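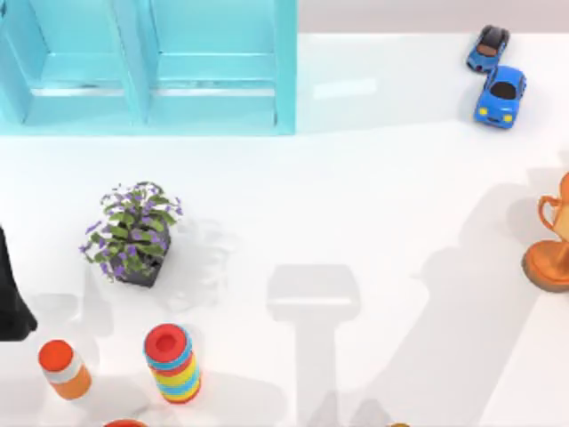 Top camera in sim, turquoise shelf and assorted toys. Thread on why I don't trust our success numbers yet.

1/ We've had the new planner stack, Ornomlow, wired into our sim for a while now. The headline number is great. I've stopped quoting it to people and I want to write down why before I get talked out of it.

2/ Start with the render. Two arms overhead means big grey shadows across a very bright white floor. One of them has a wide rounded block on top of a thick column. A segmentation model that has never met that shape will happily call it an object.

3/ Ours did. It proposed a grasp on a shadow. The planner then produced a lovely smooth collision-free path to it. Nothing in the log was red. As far as the planner was concerned, that was a good day.

4/ The suggested fix in the Ornomlow docs is to turn shadows off while you tune perception. I mean, sure. You can also tune it with the lights off and get a different wrong answer.

5/ Second thing: the two blue cars, upper right, nearly touching. Perception merges them into one long car a lot of the time. Then it fits a box around the pair and plans a grasp on the middle of the box, where there's mostly a seam.

6/ People keep telling me depth will sort this out. Maybe. We added depth. The merge got rarer and the failures got weirder, because now it splits them correctly and gives both the same heading. They're not parked the same way. Look at them.

7/ Third: the edge of the view. The trophy on the right is only partly in view and so is the red thing at the bottom. The pose estimator still reports a full 6-DoF pose for the trophy with a confidence I'd be embarrassed to put in writing.

8/ I would love a planner that says "I can see a handle and some base, ask me again from another camera." What I get is a number with several decimals.

9/ OK, the headline number. It comes from 4000 randomized layouts. Sounds like a lot. Fengying Zheng went through the randomizer config and found the object positions were being drawn from 50 seeds and reused. The lighting changed between runs, the positions mostly didn't.

10/ So the honest title for that chart is "does well on 50 layouts, many times over." Still worth something! I'd just like it on the slide.

11/ We fixed the seeding in July. Success dropped. I'm not posting the new figure until I've rerun it on the second machine, and please don't ask me for it in DMs.

12/ Someone from the Verkville meetup asked why we don't switch to Jornley, since it does joint planning for both arms. We tried it. With one arm parked it's very good. With both moving it replanned for 4 seconds at a time while each arm politely waited for the other.

13/ Might be our config. I've asked. The reply was to increase the planning budget, and that's how you get longer waiting.

14/ What has helped, boring as it is: a little script called Yan that replays every failed run and dumps the camera view, the mask and the chosen grasp next to each other. It took me 2 afternoons to write and it's found more bugs than the dashboard has.

15/ First thing Yan turned up was the plant. All those little purple flowers come out of the segmenter as separate blobs, so the "target" hops between leaves and petals from one step to the next. The controller chases it. On the plot it looks like a tremor and I'd spent ages blaming the gains.

16/ I retuned those gains twice, by the way. Both times I convinced myself it was smoother.

17/ Fair's fair, the stacking-ring toy has been fine. Bright bands, clear top, easy grasp. I'd bet good money that most demo videos are picked from objects like that one.

18/ Next up is running the fixed seeds with shadows on, no retries, and counting a merged-car grasp as a failure even if something ends up in the gripper. Right now the scorer gives that a pass.

19/ If you're running a similar setup, go read your randomizer config tonight. Then check what your scorer calls a success. Replies are open if you find something worse than ours.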